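# Arkum Statement Tracker, Desk Edition

The Arkum Statement Tracker records what public officials say, when they say it, and how the wording changes afterward. It is sold to newsrooms, legislative offices, and civic groups that need a dated, searchable log of statements. It does not rate statements as true or false.

## What it records

Each entry holds one statement by one speaker. Required fields are speaker, office held at the time, date, venue, and verbatim text. Optional fields are bill number, agency, and related entries. An entry cannot be saved without a source file or a link to a stored copy of the source.

When a later statement covers the same matter, the editor links the two. The comparison view then sets both texts side by side and marks added, removed, and altered words. Changes in punctuation are ignored by default. This can be changed under Settings > Compare.

Denials, corrections, and refusals to comment are entered as separate types. A refusal to comment needs the question as asked, in full. Paraphrased questions are rejected at review.

## Sources accepted

- Hearing transcripts, official or house-made
- Press releases and posted remarks
- Audio and video, with a time code for each quotation
- Printed mailers and leaflets, scanned on both sides

Anonymous quotations can be stored but are excluded from exports.
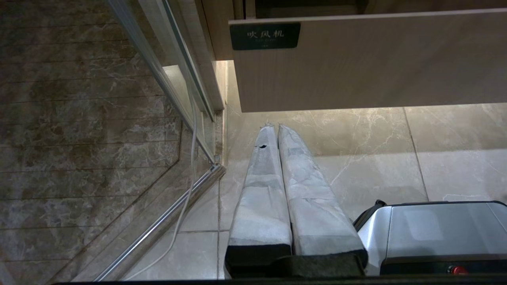 *Glass panel and brown marble wall tile.*

## Editions

| | Desk | Bureau |
|---|---|---|
| User accounts | 52 | 400 |
| Speaker profiles | 161 | No limit |
| Comparison view | Yes | Yes |
| Committee calendar import | No | Yes |
| Plirneck export | Yes | Yes |
| Local hosting | No | Yes |

Speaker profiles can be archived and replaced at any time. Archived profiles stay searchable but do not count toward the limit. A speaker who changes office keeps the same profile, and the new office is added with a start date.

## Review and edit history

Every entry passes through two accounts, one to enter and one to approve. The same account cannot do both, including administrator accounts. Edits made after approval create a new version and leave the old one readable. Nothing is overwritten. Deletion requires a written reason, which stays in the log.

The review procedure was drafted by Marisol Barajas and applies to both editions. Cillian Keane maintains the transcript import rules. Requests for a new transcript layout should include at least one complete sample file.

## Export

Entries export as plain text, CSV, or Plirneck packages. A Plirneck package contains the entry, all versions, and the stored source. Packages open in Brurkow readers without conversion. The CSV file carries the current version only.

## Known limits

1. Speaker names with diacritics, such as Kiều, sort correctly in the Bureau edition. In the Desk edition they sort after Z. A fix is planned for October.
2. Video time codes are rounded to the nearest second.
3. The comparison view stops at 61 linked entries. Longer chains must be split by topic.
4. Scans of handwritten notes are stored as images and are not searchable.

## Ordering

Both editions are licensed by the year. Upgrades from Desk to Bureau keep all entries, links, and version history. Account transfers between offices require a signed release from the office that holds the license.

Page last revised Sunday, May 5, 2024.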